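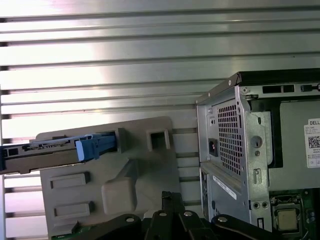 Skevitz Two-Strand Box Clasp, Rectangular, Antiqued Brass

Pack quantity: 6
In stock: 3,727 packs
Also available: silver-plated brass (1,215 packs in stock), plain raw brass (back order)

Rectangular box clasp for two-strand bracelets and necklaces. Box and tongue are stamped from brass sheet, plated and then antiqued. The top face carries a shallow raised leaf border with a plain center field. The underside is smooth and has no border. Darker color collects in the recesses of the border and along the fold lines of the box.

Each clasp is supplied as two parts, already fitted together. The tongue is a folded brass spring with a thumb tab. It enters the box from the open end and locks behind the lip with an audible click. To release, press the tab down and draw the tongue straight out.

Specifications

Length, closed, including loops: 21.5mm
Length of box only: 13mm
Width: 9mm
Thickness: 4.2mm
Loops: two per side, fixed, closed
Loop inside diameter: 1.6mm
Loop spacing, center to center: 5mm
Base metal: brass
Finish: antiqued brass over plating
Nickel: none added to base metal or plating
Closure: folded spring tongue

Measurements were taken from finished pieces. Allow 0.3mm either way on length and 0.1mm on loop diameter. Plating builds up slightly inside the loops, and a few in any pack will be tighter than the figure given.

Stringing and attachment

The loops are closed and soldered at the base. They do not open. Attach with jump rings, or run beading wire directly through the loop and crimp. Recommended jump ring: 4mm outside diameter, 20 or 21 gauge, round wire. An 18 gauge ring will pass through most loops but not all of them, and it leaves little room to swing.

For crimped work, use a wire guard at each loop. The inner edge of the loop is tumbled but is still stamped metal, and bare nylon-coated wire will wear there. Silk and linen cord should be knotted to a jump ring.

At 5mm loop spacing, two strands of 4mm round beads lie side by side with a small gap. Strands of 6mm beads will touch and push outward near the clasp. Finish these with two or three smaller beads at each end, or use the Skevitz wide box clasp, which has 8mm spacing.

Adjusting the tongue

The tongue is set at the factory for a firm fit. If it is loose after use, slide a fingernail or a thin plastic blade into the fold and lift the upper leaf very slightly. Test after each adjustment. Do not use pliers on the fold. Brass work-hardens, and a tongue that has been opened too far and pressed flat again will crack at the bend after a small number of cycles.

Replacement tongues are not sold separately. Tongues are not interchangeable between the two-strand and three-strand sizes.

Finish and care

The antiqued surface is not lacquered. It will lighten on the raised border with handling and darken elsewhere. Polishing cloths, dips and ultrasonic cleaners remove the antiquing and should not be used. Wipe with a dry cotton cloth. Store finished pieces in a closed bag, away from rubber, wool felt and uncoated cardboard.

Color varies between batches. Orders of more than one pack are filled from a single batch where stock allows. If you need a match to an earlier purchase, enter the batch code from the old label in the order notes. The code is the four characters after the item name.

Works with

Prokico round jump rings, 4mm, antiqued brass
Prokico wire guards, small, antiqued brass
Nava two-hole spacer bars, 5mm spacing
Drirov extender chain, antiqued brass, 50mm

Nava spacer bars are finished by a different plater and are slightly redder than the clasp. The Drirov extender fits one loop only. For a two-strand piece, join both loops to a single larger ring before adding the extender.

Customer rating: 4.5 from 102 reviews

Most recent review
Brian Mugo, Aug 23, 2022
Good positive click. One tongue out of the pack was stiff and needed working in and out a dozen times. Color is a shade darker than the last ones I bought, fine with bronze seed beads. Loops took a 20 gauge ring without trouble.

Returns

Unopened packs may be returned within 30 days. Opened packs are accepted only if a part is defective. Clasps that have been strung, crimped or adjusted cannot be returned.

Not suitable for children under three. Small parts.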